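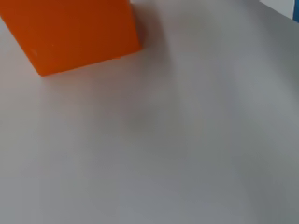 Item 1, orange block on the light gray tabletop. Small pale mark near the lower left.

Activity Room Inspection: Tables and Loose Blocks
Site: Clurkavcombe
Period: December
Checked by: Lilla Hegedűs
Second check: Nabil Semaan
Start time: 9:15 a.m.

Mark each line OK, WATCH or REMOVE. Write a comment for anything other than OK. Do not leave a line blank. If you did not get to it, write NOT CHECKED.

PART A. BLOCKS

1. Surface free of cracks and splinters
OK. Orange block has a tiny pale speck or scuff on one face. Could not feel it with a fingernail.

2. Edges and corners
WATCH. The bottom edge on the same block looks a little uneven. It may be slight chipping or it may just be a rounded edge. Ran a cloth along it and nothing caught. Look at it again next time.

3. Finish not flaking or rubbing off
OK. Damp white cloth test done on the orange block and on a handful of others from the bin. No color on the cloth.

4. Sits flat, does not rock
OK.

5. Size suitable for the age group
OK. Nothing in the bin fits in the small parts tester.

6. Count matches the bin label
WATCH. Label says 43. We have two fewer. Gerardo Pascual thinks they went over to the Dalgleish room with the ramps. Please ask before ordering more.

7. Clean
OK. Wiped with the usual soap solution and air dried on the rack.

PART B. TABLETOPS

8. Smooth, no lifting or sharp spots
OK. Went over both tables by hand, including the underside near the legs.

9. No leftover tape or glue
REMOVE. Old tape under the window table, on the underside. Scraped off during the check. Now OK.

10. Stable when leaned on
WATCH. The window table moves a little if you push from the short end. Tightened two bolts with the hex key from the drawer. Better, but one of the feet is worn. Sándor Juhász has replacement feet and will fit one.

11. Height set correctly
OK.

12. Glare or poor light on the work area
OK in the morning. The blind was up and there was no trouble seeing the tops. Not checked in the afternoon.

PART C. STORAGE AND FLOOR

13. Bin lid closes and does not pinch
OK. New lid from Clisach fits better than the last one. Hinges are quiet.

14. Shelf fixed to wall
OK. Pulled on it at both ends.

15. Walkway clear, 900 mm minimum
WATCH. Clear at the time of the check, but the coat rack gets pushed into it at pickup. Nabil put a strip of floor tape down to show where the rack should stay.

16. Floor dry, no loose mats
OK.

17. Cleaning products locked away
OK. The Osix spray was on the high shelf, not in the cupboard. Moved it and locked the door. Spoke to the afternoon staff.

FOLLOW-UP

Item 2: look at the edge again at the next inspection. If a fingernail catches, take the block out of use and write the date on the bin sheet. No sanding.
Item 6: Gerardo to check at Dalgleish.
Item 10: Sándor to replace foot. Keep heavy bins off that table until it is done.
Item 12: repeat after 2 p.m.

COMMENT FROM SECOND CHECK

Agree with all of the above. I would have put item 1 down as WATCH too, only so the mark is on record and we can tell if it grows. Left it as OK with the comment. N.S.

Copy to: Béla Bodnár, office file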